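Keep the old ground station at Brututcombe

Canada should hold on to the tracking station at Brututcombe, and the money to do it should be in the next space budget. I have thought so since June, when the plan to close it and buy antenna time overseas was put out for comment.

The station is 19 people and one large dish. It takes down data from Prenelum, the weather satellite that watches sea ice, and it would be the first to hear from the Grellumberg lunar relay once that is launched. Everything else on the site is sheds and a gravel road.

The case for closing is simple. Commercial networks sell antenna time by the minute, they have dishes in places we don't, and they can take on the Prenelum passes with a few months' notice. On an ordinary day I expect they would do the job well.

My concern is the other days. When a satellite loses its bearings it may have only hours of battery left, and the operator needs a dish pointed at it on every pass. A commercial network has other customers booked into those slots. The draft contract gives us priority in an emergency 5 times a year, after which we wait in line like everyone else.

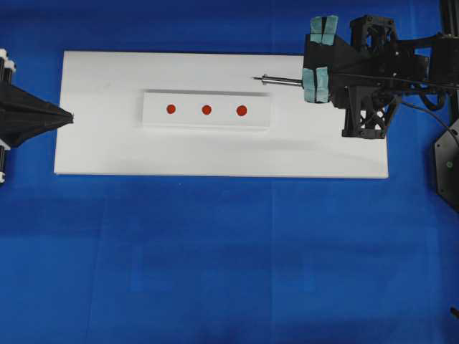 One reader wrote to me that five is plenty, that Prenelum has never needed more than two in a year, and that I was asking taxpayers to keep a dish for sentimental reasons. The reader is right about Prenelum. Grellumberg is a new design going a great deal farther, and the first year of a new spacecraft is when most of the calls for help come.

There is also the matter of skills. The technicians at Brututcombe repair their own receivers, down to the boards and connectors. If they are let go they will find other work, and a later government that wants a station will have to train a crew from nothing. We did this once with launch tracking and spent years catching up.

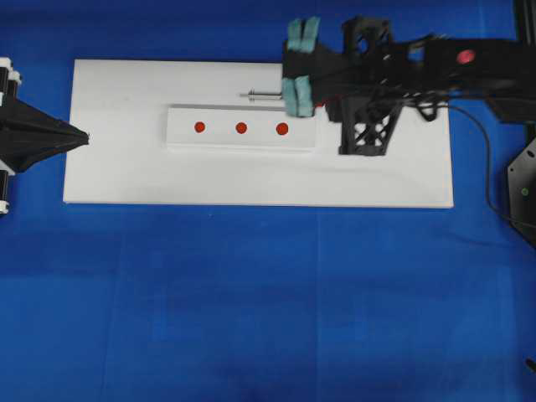 What it would cost

The plan says closing saves $2,960 a day. I accept the figure. It leaves out the clean-up of the site, and it leaves out the fibre line, which is leased for another five years whether the dish is running or not. Both belong in the sum. With them in, the saving in the early years is a good deal smaller, and the people who wrote the plan should publish the new number.

Some of the cost could be recovered as well. The dish sits idle between passes, and the Magaña survey team has already asked to rent time on it. They were told to wait for the outcome of the review.

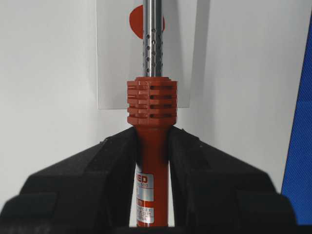 Soldering iron held upright in a gripper.

I would go further and set up a small apprenticeship at the station, two places a year, open to anyone with a college certificate in electronics. The older staff are near retirement and what they know about that dish is mostly not written down.

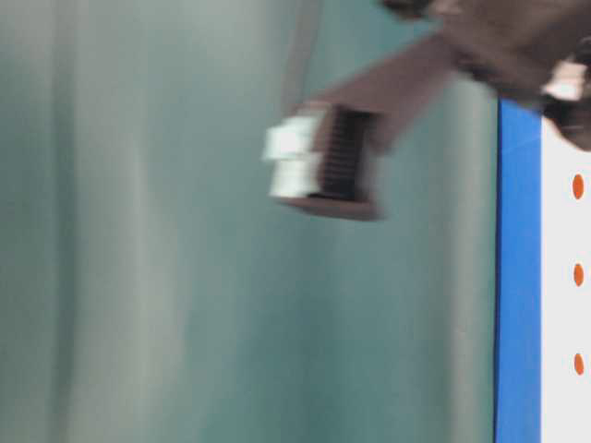 A former operator replied that apprentices are fine but the dish itself is the problem: the main bearing is worn, parts are hard to get, and a cold winter could stop it for weeks. I don't dispute any of it. The bearing should be replaced before Grellumberg flies, and the budget request should say so in plain terms, with the price beside it.

Comments on the plan are open until the end of the month. The form is short, and it has a box for people who don't work in the industry.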